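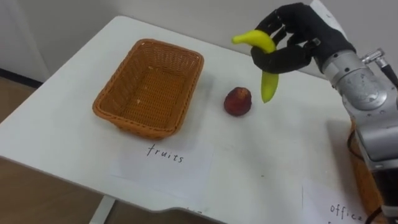 Perla Esquivel wrote: The packing list is wrong again for the bananas. The customer ordered 200 pieces and the list says 200 kg. Apples and oranges are fine on the same list. I corrected it with a pen, but the invoice also takes the kg price, so please look at it before the next orders are closed.

Ticket opened 2024-10-14
Product: Cesirus order desk, fruit basket module
Site: Drundevcombe packing room
Assigned to: Miloslav Vávra
Priority: high, invoices affected

First reply

Hello Perla, thank you for the clear report. I have stopped the automatic invoices for Drundevcombe, so no more wrong prices will go out while I am searching. You can still print packing lists. Please continue to correct the bananas by hand for the moment, and please do not change the unit in the product card yet. I need to see it in the state in which it fails.

Step 1: Is it the printer?

I checked this first because the Tradby label program had a similar problem with units in the past. I printed the same order to a file and not to paper. The file says kg also. The printer and Tradby are not guilty.

Step 2: Is it the order?

I opened the order as the customer entered it in the web shop. It says 200 pieces, unit "pc". When the order arrives in Cesirus it is still "pc". After the button "Create packing list" it becomes "kg". So the value is lost between the order and the list, and the customer did nothing wrong.

I repeated this with a new test order of 5 pieces and the result was the same. With apples, 5 pieces stay 5 pieces.

Step 3: Compare the product cards

Both cards look equal on the screen, both show "pc". In the database they are not equal. For the apples the field "packing unit" contains "pc". For the bananas this field is empty, and the screen only shows the general unit in its place. The packing list does not look at the general unit. When it finds an empty field it takes the default of the site, and for Drundevcombe the default is kg.

The history of the card says that the field was emptied by the import of the Demchenko price file. In this file the column exists but has no value for bananas. Our import should ignore an empty value and keep the old one. It did so until the October update, where the option "Keep existing values" was set back to off. I should have checked this option after the update and I did not. I am sorry for the extra work you had.

The smallest test I could make was a basket with one banana. It printed as 1 kg and cost accordingly.
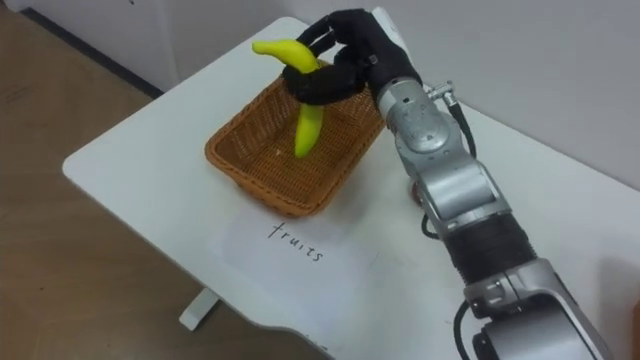

Step 4: Correction

a) Option "Keep existing values" switched on again, under Settings, Import, Price files.
b) Packing unit for bananas set to "pc" and saved.
c) Demchenko file imported a second time. The field kept its value.
d) Searched for other cards with an empty packing unit. There were 4, all from the same supplier, and I corrected them too. The list is in the internal note.
e) Test orders of 5 and 300 pieces printed. Both lists show pieces, and the invoice preview takes the piece price.

What is needed from Drundevcombe

Please close and reopen Cesirus on every computer, otherwise the old card can stay in memory. Lists which are already created will not change by themselves. Open such a list, choose "Discard and create again", and check the unit before you print.

Answer from Perla Esquivel

Restarted here and created the open lists again. Bananas are in pieces now. One invoice went out before you stopped them, can you cancel it from your side or do I have to do it?

Reply

I canceled it and created a new one with the piece price. The customer will receive both documents in one message. Automatic invoices are running again. I leave the ticket open until the next Demchenko file is imported, and I will write here when I have looked at the result.

Status: waiting for next import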